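Arach Desks: Frequently Asked Questions

How much weight can the desktop hold?
The limit is 800 newtons, spread evenly. Do not sit on the return section.
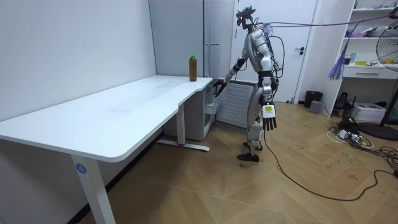

Corner units ship in 2 boxes, which may arrive separately.

Can I clean the top with bleach?
No. Use mild soap and a soft cloth, then dry the edges.

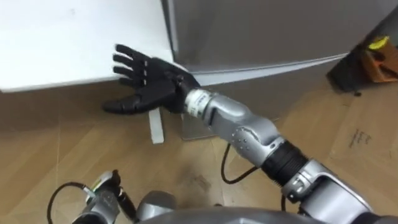 Will the feet mark my floor?
Felt pads are included. Replace them every October, or sooner if grit is embedded. On parquet, lift the desk to move it.

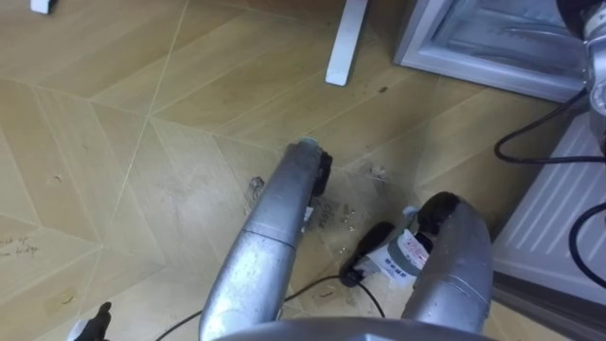
Parquet flooring and a white plug adapter.

Are returns accepted?
Yes, within 20 days, unassembled.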